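Tekeo Handling Code

The Tekeo Handling Code is a set of good-practice rules for picking up small, light objects with two-finger grippers, whether mounted on an arm or held by hand. It grew out of shop notes kept at Waro and was first shared as a 15-page booklet. The current edition lists 508 object types, from buttons to dried foods, and it is a pleasure to browse.
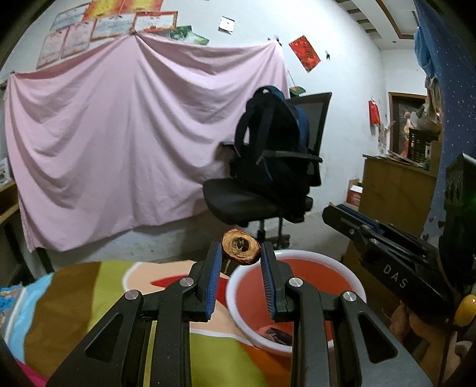 Grip rules form the heart of the code. A pick counts as clean only when both fingers meet the object on opposite sides and its main face stays uncovered. A small, dried brown piece held between two ribbed blue pads, its rough tan face turned forward, is a fine match for the rule - one pad to each side, with the dark hollow in the middle left clear. Brittle items get the lightest closing force that will hold them.

Trials are run in sets of 200, and failed picks stay in the record. The Sun supplement extends the rules to shared work areas, where two grippers may reach toward the same basin. Pitov, a later revision, adds a lively chapter on pad wear and cleaning.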